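Pitia Site Editor 2: Upgrade FAQ

Last updated 2/18/26. Maintained by Marisol Ponce.

Who can install version 2?

Any site running Pitia 1.6 or later. Older sites must move to 1.6 first. The updater checks the installed version and stops if it is too low.

Does the upgrade change my page addresses?

No. Page addresses, redirects and menu order are stored in the same tables as before. Only the block layout table is rewritten.

Will my theme still work?

Themes built on the Ibarra base load without edits. Themes that call the old sidebar function will show a warning in the admin panel, and the sidebar area stays blank until the call is replaced. The new call takes the same arguments in the same order.

What happens to deleted pages?

Deleted pages and media go to Trash and stay there until you empty it. Version 1 emptied Trash on every upgrade. Version 2 leaves it alone. Items in Trash count toward your storage limit.

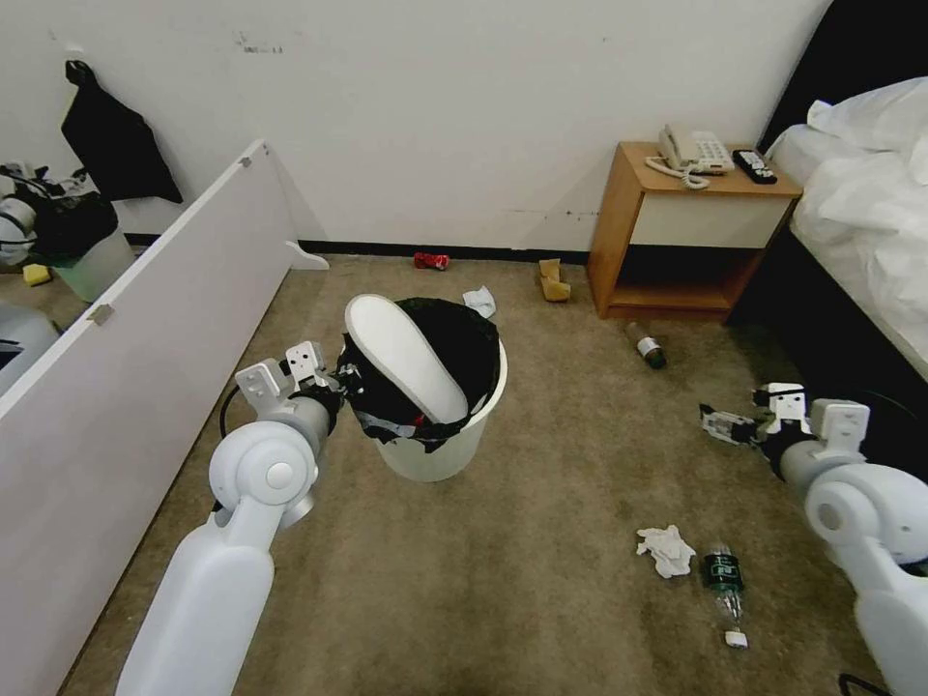 How many revisions are kept?

The default is 100 per page. The limit is set under Settings, Storage, Revisions. Lowering it removes the oldest revisions the next time the page is saved.

The updater stops with error 906. What does it mean?

The updater could not write to the content folder. Check that the web server account owns the folder, then run the updater again. It resumes at the failed step.

The updater times out on a large site.

Set the script time limit to 900 seconds before starting. Hosts that do not allow this can run the updater from the command line, where no limit applies.

Is the Dekine gallery plugin supported?

Yes, from the September release on. Earlier releases are turned off during the upgrade. Gallery data is kept and reappears when the plugin is updated.

Can I go back to version 1?

Only from a full backup of files and database. The layout table cannot be converted back.

Where do I report a bug?

Use the Wukano tracker. Include the server log, the PHP version and a list of active plugins.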